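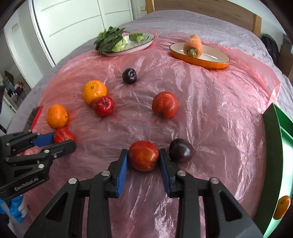
Kylie Goodwin

June 26, 2019

Second day on the lithium disilicate bond tests. The Brumex furnace finished its overnight cycle without an alarm, and the log shows a peak hold within tolerance. Specimens came out with an even glaze. I rejected 2 for margin chips and sent the other 16 to be etched.

Etching was done with hydrofluoric acid, rinsed, then ultrasonic bath, then silane. Ewan Nepia wanted to skip the bath on half the set to see whether the precipitate matters as much as the textbooks say. I said no. We do not have enough crowns to split the group, and the March series already had one variable too many in it.

Resin cement was the Grura dual-cure, light-cured from each side. Film thickness still bothers me. Two specimens looked thick at the mesial margin under the loupes, and I have marked them in the book but left them in. 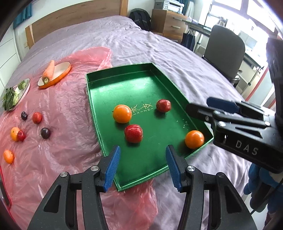 Fruit on the green tray.

Loaded the first crown in the afternoon. Failure at 829 N, which is low for this material - the fracture started at the cement side and ran up through the central groove. The second crown went past 700 N with no sound at all, and then the load cell dropped its connection, so that reading is lost. Reseated the cable and recalibrated. I will not test any more until I have checked the zero against the reference weight again in the morning.

Wrote to Bolger in Gotodton for the batch certificate on the ingots. The lot number on the box does not match the one on the invoice. Probably a clerical slip, but it has to be settled before the numbers go in a table.

Rest of the set is in distilled water at 37 degrees. Ewan has the incubator key. Need more polishing discs, the coarse ones, and a new tip for the curing light.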